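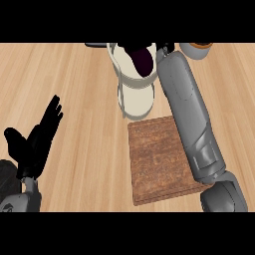 Robot arm over a wood surface, computer rendering.

The woman who reads the Drekberg books aloud for a living has a cold, and she would like it on the record that the goblins have never sounded better.

"The elves are finished until it clears up," she says. "I can do you a goblin, a gatekeeper or a bad-tempered horse. Pick one."

She has been the voice of the series for nine years, though you won't find her on the box. Skondden Audio credits its narrators as "a Skondden reader," a house custom from the cassette days that she describes as either very classy or very cheap. She has gotten used to it. Listeners write to her anyway, care of the publisher, and most of them want to discuss the word Drekberg.

"I said it one way in the first book. Then the author came to a bookstore event and said it the other way, into a microphone, in front of people. So now there's a faction."

Which way does she say it now?

"My way. I'd already recorded four of them."

We are talking in her kitchen in Castellanos, a town with one bookstore, one bakery and an airfield close enough to matter. The booth is upstairs, in what the real estate listing called a nursery. It has a stool, a music stand, a lamp that doesn't hum and a great deal of gray foam. She works mornings, when the planes are fewer, and on a good day she gets five hours in there and comes out with two that anyone can use. The rest is stomach noise, page trouble and the airfield.

The newest book, the one with the siege, runs to 29 hours finished. It has up to 80 speaking parts, depending on whether you count a crowd as one person. She keeps them in a card file, a real one, with a drawer. Each card has the character's name, where they come from, who their mother is, and a note on the voice. She lets me read a few. "Dentist, but sad," says one. "My uncle on the phone with the gas company," says another. A wizard who dies in chapter three has a card that reads only "don't bother," and she tells me this was a mistake, as he came back two books later with most of the good speeches.

"I'd given him a lisp and a wheeze. I thought I'd have him for six pages. I ended up doing a coronation in that voice. My throat hurt for all of January."

She doesn't read ahead as far as people assume. Skondden sends the manuscript late, in pieces, and sometimes with a polite note saying that chapter twelve is now chapter nine. She reads the whole thing through once on the couch, marks up anybody who talks, and hopes. The worst surprise in her career was a line near the end of the second book, describing a captain she had played for eleven hours as a booming baritone. The line was "he said, in the high, thin voice all his men made fun of." 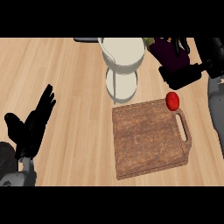
"I called the office and asked if they could take the sentence out. They asked if I could redo the eleven hours. We had a little silence, and then they took the sentence out." It is still in the hardcover, and she gets letters about that too.

Before the goblins there was Cundonico, a detective series in which everyone was a retired judge. She did seven of those and has fond memories of the checks. The judges all sounded alike, which she defends as realism. One reviewer called her performance "restful." She has kept the clipping in the card file, under R.

I ask what she listens to herself, on long drives or while doing the dishes.

"Baseball," she says. "Or the refrigerator. If I put on an audiobook I just hear the edits. I can hear where somebody went to lunch."

Her views on the business are brisk. Sound effects are for people who don't trust the book. Music under the first paragraph is tolerable, music under the second is an insult. Abridgments she minds less than you'd expect, having noticed that what gets cut is usually the food. There are a lot of banquets in Drekberg, and she has read every one of them out loud before breakfast.

She is kinder about children, who make up a good half of her mail. A boy in the fourth grade wrote to say he had listened to the siege three times and that she had breathed in the wrong place in chapter thirty. She went back and checked. He was right. She fixed it on her own time, sent the file to Skondden, and wrote to tell him so.

"He wrote back and said it was better but the goblin was now too loud," she says, and goes to look for the cough drops.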